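Section 3: Loadouts, Squads and Your First Match

Jalora server build, updated 22nd March. Written fast after the patch, so if a menu name is off by a word, trust the game.

Before you start

You need the game installed, a Birnow account and the tutorial map finished. Tutorial can't be skipped on a new account. Sorry.

3.1 Picking a role

1. Main menu, then Barracks, then Roles.
2. Choose Warden, Sapper or Runner. All three are open from the start.
3. Hit Confirm. Backing out with Escape does not save. Lots of people lose thier pick this way.
4. Go to Loadout and fill both weapon slots. An empty second slot stays empty in the match, no default gets dropped in.

Note: Sapper is slow. Mines are worth it on Korkent, less so on the open maps. Runner if you just want to learn the layouts.

Caution: switching roles mid-match wipes your gadget cooldowns back to full. Do it while dead, at the respawn screen, never at a supply crate.

3.2 Setting up a squad

1. Open Social, press Create Squad.
2. Set it to Private or Open. Open squads fill from the queue.
3. Send invites. Friends on another region won't show up until they switch to yours.
4. Squad leader picks the mode. Everybody else presses Ready.

Max squad is 3. A duo can queue too, but the third seat gets filled unless the leader ticks Hold Seat.

Voice is push-to-talk out of the box. Key is V. Change it under Audio, not under Controls (yes it's in the wrong menu, has been since June).

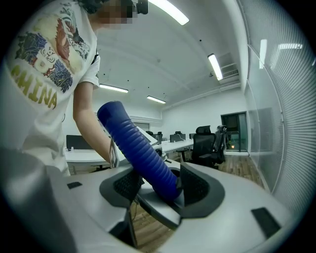

Can I keep my loadout if the leader changes the mode?

Loadouts are saved per mode, so the game swaps in whatever you last saved for the new one. Check it before pressing Ready. Never played that mode? Then you get the starter kit.

3.3 Controls worth changing

Sprint: set to toggle. Hold is the default and it's murder on long maps.
Ping: move off the middle mouse button if yours sticks. Victor Simiyu uses a side button, works great.
Aim sensitivity: scoped and unscoped are seperate sliders. Change one at a time, play a round, then the other.
Camera shake: off.

Controller players: aim assist only works in controller lobbies. Plug in a mouse during the countdown and you get moved to mixed.

3.4 First match, step by step

1. Queue for Skirmish. Ranked is locked until level 24 anyway.
2. On the deploy screen pick the spawn nearest your squad. Flashing spawns are under attack.
3. Grab ammo at the crate. Hold the use key, tapping does nothing.
4. Move to the marked point. Stand inside the ring to capture, crouching counts.
5. Vávra only: the bridge goes down partway through. Be across or go through the tunnel.
6. When the match ends wait for the score screen. Quit early and you lose the bonus.

Caution: leaving 2 matches in a row gets you a queue lock. Crashes count too if you don't reconnect in time. Press Rejoin on the main menu, it's the only button that works.

Note: a full match takes around 20 minutes, less if one side folds.

3.5 If something breaks

Stuck on "Joining": cancel, restart the client, requeue. Waiting it out hardly ever helps.
Error 2808: version mismatch. Close the game, run the file check in the launcher, start again.
No sound after alt-tab: switch output device and switch back.
Squad invite never arrives: sender has to leave the squad and remake it.

Anything else goes to Efua Lamptey on the help board. Put your region and role in the title, paste the log under it. Posts with no log get closed.

Ranked rules and season rewards are in section 4.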